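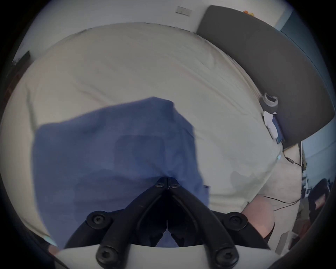
Photo: Henrike Hagedorn / Somstead

How to quote a price in a foreign currency

By Rosemarie Ackermann
January
Print | E-mail | 42 shares

Small firms that sell abroad often quote in dollars and leave the customer to deal with the exchange rate. That is simple for the seller, but an overseas buyer comparing several quotes may prefer the one in their own money. These steps cover a single order with one payment, for a US seller. They don't cover taxes or customs forms.

1. Work out your floor in dollars.
Add up materials, labor, packing and freight, then the least profit you would accept. Write this down before you look at any exchange rate. It stays the same whatever the currency does.

2. Look up two rates.
The rate shown on news sites is the midpoint between what dealers pay and what they charge. Your bank will give you something worse. Call and ask what it would pay you today for an incoming transfer in the buyer's currency, and ask about the wire fee at the same time. Use the bank's rate from here on.

3. Convert and add a cushion.
Divide your dollar floor plus the wire fee by the number of dollars the bank pays for one unit of the foreign currency. The result is the lowest price you can quote if nothing moves. Then add a cushion for the time between the quote and the payment. To size it, look at how far the rate has moved over periods of the same length in the past year. A quote that will be paid in a week needs less than one that will be paid at the end of the quarter.

4. Put an end date on the quote.
Something like "Price valid for 7 days" is enough. After that you are free to requote. Without the line, a buyer can wait until the rate suits them and then accept.

5. Decide whether to lock the rate.
Once the order is firm, you can ask the bank for a forward contract – an agreement to exchange a set amount on a set date at a rate fixed now. You may have to put down a deposit, and you are still bound by it if the buyer pays late or cancels. Many banks have a minimum size, so ask first. On an invoice of 614 euros, it is hardly worth the phone call.
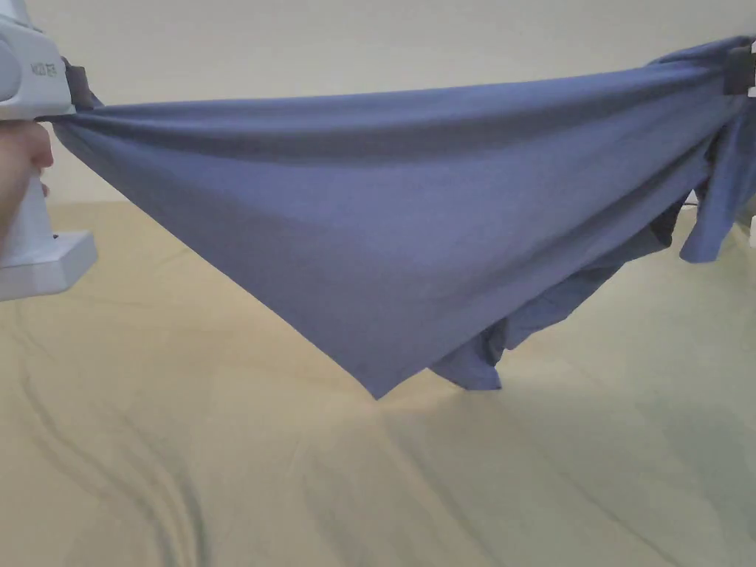
Velimir Kovačević would put the forward contract much higher on the list. In his view, sellers who wait for a better rate are betting with their payroll, and he locks in every order large enough for his bank to accept, even when the dollar looks likely to weaken and pay him more.

6. Write the currency on the invoice.
Use the three-letter code, such as EUR or CAD. A dollar sign alone is not clear to a buyer in Canada or Australia. State who pays the transfer charges, including those of any bank in the middle.

7. Record what arrived.
When the money comes in, note the dollars received next to the dollars you expected in step 3. Keep the bank's advice slip with the invoice. Your bookkeeper will need the difference as a separate gain or loss, and you can use it to set the cushion on the next quote.

8 comments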